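Can You Believe a Car Ad?

Have you ever sat next to a grown-up who was looking at cars for sale? The ads can be very loud. LOW PRICE! LIKE NEW! WON'T LAST! If you believed every word, you would think each car was the best car in the world, and that somebody was giving it away.

Somebody is not giving it away. An ad is written by a person who wants to sell you something. Most ads don't tell flat-out lies, but they do choose what to say and what to leave out. Let's read one slowly and ask some annoying questions.

Our ad comes from a car lot called Muslow Motors, in the town of Trovovby. The car is a used Vondik, a small blue one with four doors. The ad says:

"One careful owner! Drives like a dream! Only $40 a week! Free gift with every car!"

One careful owner

How does the car lot know the owner was careful? Did it ride along in the back seat? It may know there was one owner, because that can be looked up in the car's records. "Careful" is only a guess, and a guess that helps sell the car.

You can check the records too. Many used cars have a history report, which may list crashes and repairs. Even that can miss things. If someone bumped a pole and fixed the dent at home, the report probably won't know.

Drives like a dream

What kind of dream? I had one where I was being chased by a goose.

Words like "dream," "amazing" and "perfect" can't be measured, so they can't be proved wrong. Words like "new brakes" are different. Either the brakes are new or they are old, and a buyer can ask for the bill that shows when they were put in. 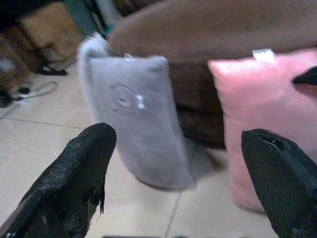
"Free gift" is my least favorite part of the ad. Suppose the gift is a cushion for the back seat. A plush pillow, light gray and velvety like this one, is a nice thing to lean on during a long drive. But it tells you nothing about the engine. And was it really free? The lot can add a little to the price of the car, hand you the cushion, and still come out ahead. One way to find out is to ask, "How much is the car if I don't take the gift?" Listen hard to the answer.

Only $40 a week

Now for some math. Forty dollars sounds small next to the price of a whole car. But how many weeks? The big letters don't say, so we have to hunt in the small print at the bottom. It says 2 years.

There are 52 weeks in a year, so 2 years is 104 weeks. 104 times 40 is $4,160. Then we read one more line of small print and find that the buyer must also pay $2000 on the first day. That is called a down payment. Add it on and the car costs $6,160.

Is that a bad price? Maybe, maybe not. You would need to know what the same car costs if you pay for it all at once. When people pay bit by bit, they usually pay extra, and the extra is called interest. An ad that shows you the weekly number in giant letters is hoping you won't do the multiplying.

Try it yourself

Find a car ad, in a newspaper or online with a grown-up. Get 2 colored pencils and some paper, and copy the ad out.

With the first color, underline everything that could be checked, such as the year the car was made or how many miles it has gone.

With the second color, underline everything that is just somebody's opinion.

Then write 3 questions you would ask the seller. "Can my mechanic look at it first?" is a good one. If the seller says no to that, I would go and look at a different car.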